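Accueil > Assistance > Carnet Tranis > Guide de mise en route > Chapitre 2

2. Enregistrer les repas et les boissons

Le carnet alimentaire Tranis sert à noter ce que vous mangez et buvez, puis à transmettre un relevé à votre diététicien. Le profil doit avoir été créé au préalable (chapitre 1).

2.1 Saisir un repas

1. Ouvrez l'onglet Journal et touchez le signe +.
2. Choisissez le moment de la journée : matin, midi, soir ou collation.
3. Tapez les premières lettres de l'aliment. La liste Undetti, fournie avec l'application, contient 972 aliments courants.
4. Indiquez la quantité en grammes. Par défaut, le champ affiche 100.
5. Touchez Valider.

Remarque : les valeurs de la liste Undetti sont données pour l'aliment cru, sauf si la mention « cuit » figure après le nom.

2.2 Saisir une boisson

Les boissons se notent à part, en millilitres. Un verre est compté pour 200 ml. Pour changer cette valeur, allez dans Réglages > Portions. L'eau plate n'entre pas dans le calcul des glucides, mais elle est reprise dans le total journalier.

Si la boisson ne figure pas dans la liste, créez une fiche personnelle et recopiez les glucides indiqués sur l'étiquette. Contrôlez l'unité : certaines étiquettes donnent les valeurs par portion.

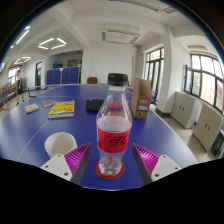 2.3 Transmettre le relevé

1. Dans Journal, touchez Exporter.
2. Sélectionnez la période.
3. Choisissez le format Kurketti si votre cabinet l'utilise, sinon PDF.
4. Saisissez l'adresse du destinataire et envoyez.

Attention : le relevé ne remplace pas un avis médical. Ne modifiez pas un traitement, en particulier l'insuline, d'après les totaux affichés.

Mise à jour du chapitre : 14 décembre 2023

Commentaires (3)

mado_cuisine : Peut-on copier un repas d'un jour sur l'autre ? Je mange la même chose tous les matins.

Assistance Tranis : Oui, appui long sur le repas, puis Dupliquer.

pascal38 : Les yaourts Altıntaş que j'avais ajoutés en juillet ont disparu de mes fiches après la mise à jour. Je les ai ressaisis.

À lire aussi
Créer son profil
Régler les portions
Noter une activité physique
Sauvegarder ses fiches personnelles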